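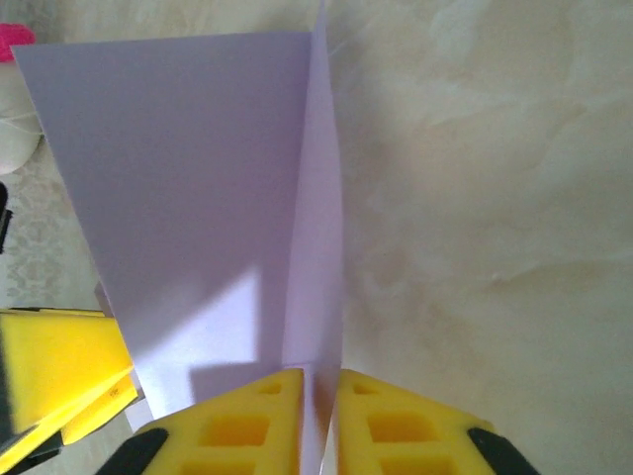

읽는 시간 3분

3. 접힌 자리와 말린 자리: 연보라색 종이에서 본 두 가지 굽힘

종이접기를 오래 해 온 분들과 이야기를 나누다 보면, 종이가 '접혔다'는 말과 '말렸다'는 말이 생각보다 느슨하게 섞여 쓰인다는 것을 알게 된다. 우리도 처음에는 그랬다. 기록지의 칸 이름을 '접힘'이라고만 적어 두었다가, 같은 장을 두고 한 사람은 접혔다고 적고 다른 사람은 아직 안 접혔다고 적는 일이 거듭되면서 칸을 둘로 나누게 되었다. 이 절은 그렇게 나누어 놓은 두 칸에 관한 이야기이며, 조금 길어지더라도 우리가 어떤 모양을 보고 어느 칸에 표시했는지를 차근차근 적어 두려고 한다. 나중에 같은 작업을 하실 분이 우리처럼 기록지를 처음부터 다시 만드는 수고는 덜었으면 하는 마음도 있다.

접힘선이라고 부른 것은 종이의 면이 한 줄을 따라 꺾여서, 그 줄의 양쪽이 서로 다른 방향을 바라보게 된 경우이다. 두 면의 넓이가 같을 필요는 없다. 실제로 우리가 모은 기록에는 한쪽이 넓고 다른 쪽이 좁은 띠처럼 남은 것이 많았고, 좁은 쪽이 아래로 갈수록 가늘어지는 것도 심심치 않게 나왔다. 말림이라고 부른 것은 면이 줄 없이 둥글게 넘어가는 경우이다. 넘어간 끝이 제 몸 위에 얹혀 있어도, 꼭대기가 둥글면 말림으로 적었다. 이렇게 쓰고 보면 무척 간단해 보이는데, 막상 종이를 앞에 두면 위쪽은 둥글고 아래쪽은 뾰족하게 모이는 장이 자꾸 나와서 적지 않은 시간을 망설이게 된다.

3.1 종이와 작업대

종이는 Flillell에서 한 묶음으로 받은 연보라색 낱장을 썼다. 평량은 제곱미터당 100그램이다. 색을 고르는 데에도 나름의 사연이 있었다. 예비 작업에서는 흰 종이를 썼는데, 꺾인 줄 옆의 옅은 그늘을 알아보기가 어려워 눈이 쉬이 피로해졌다. 진한 남색은 반대로 그늘이 색에 묻혀 버렸다. 연보라색은 그 사이에서 꽤 고마운 색이었다. 빛을 받는 쪽은 분홍빛이 살짝 돌고, 비껴 앉은 쪽은 회색 기운이 올라와서, 면이 어느 쪽을 향하는지를 색만으로도 짐작할 수 있는 때가 많았다. 물론 빛이 들어오는 자리에 따라 느낌이 달라지니 색만 믿고 판정하지는 않았다.

작업은 Testuvero 종이 작업실에서 2월에 했다. 겨울이라 실내가 건조했고, 묶음을 뜯은 첫날에는 가장자리가 저절로 들리는 장이 있었다. 그래서 다음 묶음부터는 포장을 연 채로 하룻밤을 작업실에 재운 뒤에 썼다. 이 하룻밤이 결과에 얼마나 영향을 주었는지는 따로 재지 못했는데, 작업하는 입장에서는 손에 닿는 느낌이 한결 차분해졌다는 정도만 말해 둘 수 있겠다. 결의 방향은 낱장마다 뒷면 구석에 연필로 작게 표시했다.

조건은 3가지로 나누었다. 결과 나란하게 굽힌 것, 결을 가로질러 굽힌 것, 그리고 모서리를 끌어와 비스듬히 굽힌 것이다. 세 번째 조건은 원래 계획에 없었다. 그런데 상자 속지나 꽃다발 포장처럼 일상에서 종이를 다루는 모습을 떠올려 보면 반듯하게 굽히는 일이 오히려 드물고, 모서리 하나를 잡아당기며 시작하는 경우가 훨씬 많다. 이 점을 빼놓고 굽힘을 이야기하기가 어쩐지 미안해서 뒤늦게 넣었다. 세 조건을 모두 더한 기록은 626건이다.

3.2 모양을 읽는 순서

한 건의 기록을 읽을 때에는 언제나 가장자리부터 보았다. 곧은 가장자리가 곧은 채로 있는지, 중간에서 꺾여 있는지, 아니면 휘어 돌아가는지를 먼저 적는다. 그다음에 면의 그늘을 본다. 꺾인 줄 곁에서는 밝기가 갑자기 바뀌고, 둥글게 넘어가는 자리에서는 밝기가 천천히 바뀐다. 마지막으로 종이가 좁게 모이는 곳을 살핀다. 이 순서를 정하기 전에는 가장 눈에 띄는 것, 대개는 밝게 빛나는 부분부터 적곤 했는데, 그렇게 하면 밝은 자리를 곧바로 꺾인 자리로 여기는 버릇이 생긴다.

밝은 자리에 관해서는 조금 더 적어 두고 싶다. 종이 위에 떨어진 빛은 때로 모가 난 얼룩처럼 앉는다. 테두리가 계단처럼 각이 져 있으면 그 테두리를 접힌 자국으로 잘못 읽기가 쉽고, 우리도 초반 기록에서 그런 실수를 여러 번 바로잡았다. 빛의 경계인지 면의 경계인지 헷갈릴 때에는 그 선이 종이의 가장자리까지 이어지는지를 따라가 보았다. 면이 꺾여서 생긴 선이라면 끝까지 가는 동안 가장자리의 방향도 함께 바뀌어 있는 일이 많다. 짧게 끊기는 경우도 있으므로 이것 하나로 결정하지는 않았고, 끝내 판단이 서지 않으면 '보류'라고 적었다.

판정은 2명이 따로 하고 나중에 맞추어 보았다. 의견이 갈린 장은 Jelínek 각도자를 대어 두 면 사이의 벌어짐을 재고, 그래도 갈리면 역시 보류로 두었다. 각도자는 얇은 날을 종이 사이에 넣어야 하는 물건이라 둥근 부분에는 썩 어울리지 않는다. 날이 닿는 순간 모양이 달라지기도 해서, 꼭 필요한 경우가 아니면 꺼내지 않는 편을 택했다.

3.3 둥근 턱이 있는 경우

가장 오래 붙들고 이야기한 것은 한 장 안에 두 성질이 함께 들어 있는 모양이었다. 그림 1이 그러하다. 오른쪽 가장자리는 위에서 아래로 비스듬히, 길고 곧게 내려온다. 그런데 왼쪽에서는 종이가 제 몸 위로 말려 넘어오면서 둥근 턱을 만들고, 그 턱 아래로 거의 흰색에 가까운 안쪽이 드러난다. 우리가 이 모양을 좋아하게 된 까닭은 턱에서 시작된 어두운 사선 때문이다. 이 그늘은 종이가 모이는 아래쪽을 향해 내려가며, 넘어온 자락과 밑에 있는 면이 어디서 갈라지는지를 알려 준다.

이런 모양을 우리는 '말림 우세'로 적었다. 아래가 뾰족하게 모여 있다는 것만으로 접힘선이 있다고 하기에는 위쪽의 둥근 턱이 너무 분명하다. 한편으로는 그 사선의 그늘을 접힘선의 어린 모습으로 볼 수 있지 않겠느냐는 의견도 있었고, 필자도 한동안 그 말에 마음이 기울었다. 다만 한 장의 모양만으로 앞으로 어떻게 될지를 적는 것은 기록의 몫을 넘는 일이라고 보아, 칸에는 눈에 보이는 것만 남기고 의견은 여백에 적기로 했다.

그림 1. 연보라색 종이의 말림. 왼쪽 자락이 넘어와 둥근 턱을 이루고, 안쪽 면이 다른 곳보다 밝다. 오른쪽 가장자리는 곧은 사선이다.
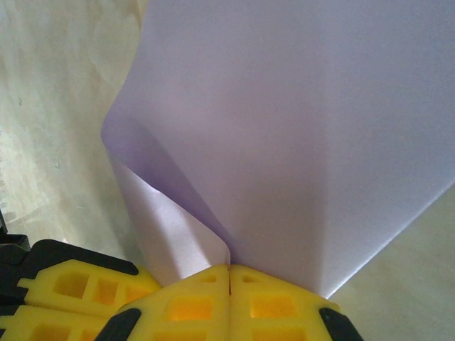
3.4 용어에 관한 남은 문제

말린 자락을 가리키는 이름은 끝까지 고민거리였다. Holtbridge 포장 용어집에는 둥근 턱과 그 아래의 자락을 한 낱말로 묶어 놓았는데, 우리 기록에서는 둘을 따로 적을 일이 많아서 그대로 가져오기가 어려웠다. 결국 둥글게 솟은 부분은 '턱', 넘어온 부분은 '자락', 둘을 받치고 있는 면은 '바탕'이라고 부르기로 했다. 예쁜 이름은 아니지만 소리 내어 읽었을 때 서로 헷갈리지 않고, 기록지의 좁은 칸에도 잘 들어간다.

또 하나, 앞면과 뒷면이라는 말은 되도록 쓰지 않았다. 양면의 색이 같은 종이에서는 한 번만 넘어가도 어느 쪽이 앞이었는지가 흐려지고, 밝게 보이는 쪽을 무심코 앞이라고 부르게 되기 때문이다. 대신 '바깥'과 '안쪽'을 썼으며, 이 절에서 안쪽이라고 한 것은 모두 말린 곡선의 품 안에 든 면을 뜻한다. 보류로 남은 기록의 처리는 다음 절의 표와 함께 다룬다.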